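Zodus Workshop Group
Two-Arm Cell: Maintenance Meeting
Minutes, 21 Mar 2020

1. Minutes of the last meeting
Accepted with one fix: the spare cable ties went to the Jotness bench, so please stop looking for them in the paint cupboard.

2. State of the cell
Very good news to start with. The cell ran 319 table-setting cycles since we last met, and only two of the stops were down to the arms (both on the left wrist, both cleared with a restart). The total on the log now stands at 2053. There was real cheering at this end of the room!

3. Cables
Most of the evening went on this, and happily so. The old habit was to pull the cable tight along the forearm, and it kept tugging at the connector whenever the wrist rolled over. Leaving a generous loop before the wrist has made a huge difference. Agreed:
- Keep the wide loop at the gripper end on both arms.
- Small white ties only, snug enough to hold, with room for the cable to slide a little.
- Check the loops with the arms folded in and again at full reach before anyone starts a run.
Kiiskinen has quoted for a softer cable. We like the sound of it and will try one length on the right arm first.

4. Gripper fingers
The dark fingers on the left gripper are holding up beautifully on the cutlery. The screws on the right bracket had worked slightly loose again after roughly 200 cycles. Thread lock to be used this time, and the screws marked with a paint pen so that any movement shows at a glance.

5. Front beam
Scuffs and a worn patch near the middle. The beam is sound and stays as it is. Wipe out the slotted strip under it while you are down there, with a dry brush and the power off. The boards at either end are still exposed, and a cover for each was asked for. Fanumby can print them in April.

6. Table layout for checks
Agreed to use the full place setting for the wrist check: checkered placemat, square plate, fork to the left, knife to the right, tumbler at the far right corner of the mat, small bowl toward the back. 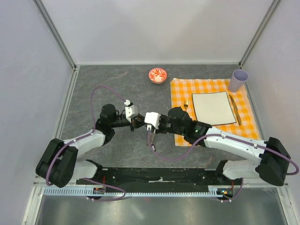

7. Spares
One wrist housing and 58 bracket screws in the drawer. Order a second housing.

8. Any other business
The new log sheet is lovely to use. Please fill in the column for loop checks too.

Next meeting in April, same room.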